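Skekumlow Hay Fever Diaries – data card

Version 3, released June 28, 2025

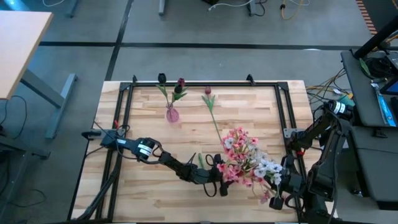
The Skekumlow set holds daily hay fever symptom diaries kept by 389 adults in and near the towns of Stonon and Meltumel. Each person filled in a short form every evening during the grass pollen season, giving a score for sneezing, runny nose, blocked nose, itchy eyes and sleep the night before. The form also asks about things near the person that day: windows open or shut, pets, time spent outdoors, and flowers indoors. Flowers on a wooden tabletop like the one in the picture go down as flowers_in = 1, and it makes no difference whether they are in a vase or a pot. Many people who filled in the form left this box blank for weeks and then ticked it every day, so treat it with care.

Files

diaries.csv – one row per person per day
people.csv – one row per person, with age band, town and known allergies
medicines.csv – one row per medicine taken, linked by person and day
codes.txt – the meaning of every code used in the three tables

All tables use commas and UTF-8. Dates are given as day of season, counted from the first day the diary was open, which was the same for everyone. Real dates have been taken out.

Scores

Symptom scores run from 0 (none) to 3 (bad enough to stop normal activities). The sleep score runs the same way, so a high number means a bad night. In earlier versions sleep was scored the other way round. If you have code written for version 1 or 2, check it before you run it on this one.

A blank score means the question was skipped. A blank is not the same as 0, and reading it as 0 will make the season look milder than it was. The last two weeks of July have the most blanks.

Medicines

Names were typed in by hand and then matched to a type: tablet, nasal spray, eye drops or other. Anything we could not match is coded as other, with the typed text removed. Doses were not collected. People who switched from one tablet to another in mid-season show up only as "tablet" throughout.

Pollen counts

There are none in this release. The Gündoğdu weather set, which we used in version 2, covered Meltumel poorly and the readings for Stonon had gaps. People who want to add their own counts can join on town and day of season, and we will send the start date on request.

Who is missing

Everyone signed up through a pharmacy notice or a surgery newsletter, so people who never treat their hay fever are probably too few. Nobody under 18 took part. Asthma is recorded in people.csv but was reported by the person and not checked against medical records. Nearly 50 people stopped before the halfway point. They are still in the files, marked early_stop = 1.

Privacy

Age is given in ten-year bands. Towns with fewer than 100 diary keepers have been merged into "other". Free text has been removed from all tables. Please don't try to work out who anyone is.

Use

The set is free for research and teaching. It is not meant for giving advice to patients, and the scores should not be used to compare one medicine with another – people with worse symptoms took more of everything.

Known problems

Person IDs ending in X had their first week entered twice. The second copy is the right one.
A few eye scores in Meltumel are blank for day 12, when that page of the form failed to load.
The column pets_in mixes cats and dogs.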